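Diashow für Gruppenausstellung: Ränder, Auflösung, Standzeit – wer kennt sich aus?

Frage gestellt im Bereich Fotografie > Ausstellen und Präsentieren
294 Aufrufe, 2 Antworten

Hallo zusammen,

ich darf im Mai zum ersten Mal bei einer Gruppenausstellung mitmachen und bin ehrlich gesagt ziemlich aufgeregt! Es geht um eine Serie von mir über alte Freibäder in der Nebensaison, und die Leute von der Galerie Skorkton wollen sie nicht als Abzüge hängen, sondern als Projektion zeigen, in Dauerschleife, den ganzen Tag durch. Ich habe bisher immer nur gedruckt und stehe jetzt etwas auf dem Schlauch.

Mein Problem: Die Bilder sind alle im Format 3:2 fotografiert, der Beamer dort (ein Dastov, das genaue Modell habe ich mir leider nicht aufgeschrieben) projiziert in 16:9. Mein Diashow-Programm heißt Fivance und bietet mir beim Export nur "Einpassen" oder "Füllen" an. Bei "Füllen" schneidet es mir oben und unten was weg, und bei ein paar Aufnahmen ist dann der Sprungturm geköpft. Bei "Einpassen" habe ich links und rechts schwarze Balken. Was macht man da? Sieht das mit den Balken nicht furchtbar unprofessionell aus?

Und wo ich schon dabei bin: Ich habe alles mit 300 dpi abgespeichert, so wie ich es vom Drucken kenne. Die Datei ist riesig und ruckelt bei den Überblendungen. Muss das so hoch sein? Und wie lange lasst ihr ein Bild stehen? Ich habe gerade 20 Sekunden eingestellt, meine Schwester meinte, da schläft man ja ein (sie ist allerdings auch nicht der geduldigste Mensch).

Danke schon mal und liebe Grüße!

Antwort 1 (als hilfreich markiert)

Hallo und erst mal Glückwunsch zur Ausstellung!

Ich hab das schon ein paarmal durch und fange mal mit den dpi an, das ist schnell erledigt: Die Zahl kannst du für die Projektion komplett vergessen. Der Beamer kennt nur Pixel. Schau nach, was das Gerät nativ kann (frag in der Galerie oder lies es vom Typenschild ab und such das Datenblatt), und rechne deine Bilder genau auf diese Höhe runter. Bei einem Full-HD-Gerät wären das 1080 Pixel. Danach leicht nachschärfen, als sRGB speichern, und das Ruckeln ist mit etwas Glück auch gleich weg.

Zu den Balken: lass sie! Ich finde beschnittene Bilder viel schlimmer. Schwarz leuchtet im dunklen Raum nur ganz wenig mit, und nach dem dritten Bild sieht das kein Mensch mehr. Wichtig ist nur, dass sie immer gleich breit sind. Wenn du Hochformate dazwischen hast, springt es natürlich, dann würde ich die ans Ende packen oder zwei nebeneinander stellen. Balken oben und unten hast du übrigens dann, wenn das Material breiter ist als die Projektionsfläche, das ist dieselbe Geschichte andersrum.

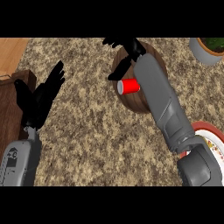 Schwarze Balken oben und unten, dazwischen liegt das Motiv.

Falls dich das Restleuchten doch stört, kannst du die Fläche mit schwarzem Molton abkleben. Ich habe mir dafür mal eine Rolle von Kermani geholt und mit Klettband befestigt, das hat die ganze Laufzeit gehalten. Vorher aber unbedingt fragen, ob an die Wand geklebt werden darf! Ich hab das einmal vergessen und durfte hinterher streichen.

Standzeit: 20 Sekunden finde ich auch lang, es kommt aber auf die Bilder an. Ruhige Sachen mit viel Detail vertragen das. Ich würde es mal mit der Hälfte versuchen und mich selbst davorsetzen, im Stehen, so wie die Besucher. Überblendung 2 Sekunden, länger wird matschig.

Und mach einen Probelauf vor Ort, möglichst zu der Tageszeit, zu der am meisten los ist. Bei mir kam nachmittags die Sonne durchs Oberlicht und von meinen dunklen Bildern war nichts mehr übrig.

Antwort 2

Also ich nehme immer "Füllen", fertig. Oder gleich in 16:9 fotografieren, meine Kamera kann das. Mit Fivance kenne ich mich nicht aus, hab was anderes.

Energiesparmodus am Rechner ausschalten nicht vergessen, sonst ist nach einer Viertelstunde die Leinwand schwarz.

Kommentar der Fragestellerin

Ach super, vielen Dank euch beiden! Dann bleiben die Balken und der Sprungturm behält seinen Kopf. Das mit den Pixeln hatte ich komplett falsch im Kopf, ich rechne heute Abend alles neu. Wegen Molton frage ich in der Galerie nach. Hochformate habe ich nur zwei, die kommen nebeneinander ans Ende.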